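Gripper project, group book
6 April 2018
Entry: N. Mushi

Pads again. The ones we cut in February have gone ragged along the lower edge, and the Vollinow sheet was supposed to last us the term. I trimmed them with the blunt scissors, so some of the blame lives in this notebook.

Checked the opening travel first. Left finger lags the right by 2 mm at full spread, same as last time, and I have stopped pretending it's the ruler. Tightened the linkage pivots, got it down to something I can't measure, then overtightened and had to back off.

Grasp trials on the Gundstead blocks: 30 attempts with the old pads, 9 dropped. Most of the drops were on the thin block, which slides down to where the edge is frayed and then leaves. Hettiarachchi cup not tried, we only have the one and I like it.

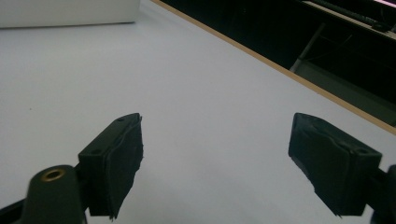
Next job is new pads, cut with a proper blade and a straight edge, glued from the tip down so the seam doesn't wander. Then another 30 with the same blocks in the same order, or the comparison is worthless and Vosar will say so in the review, at length.

Whoever has the good calipers — they live in the blue drawer. Glue is nearly out too.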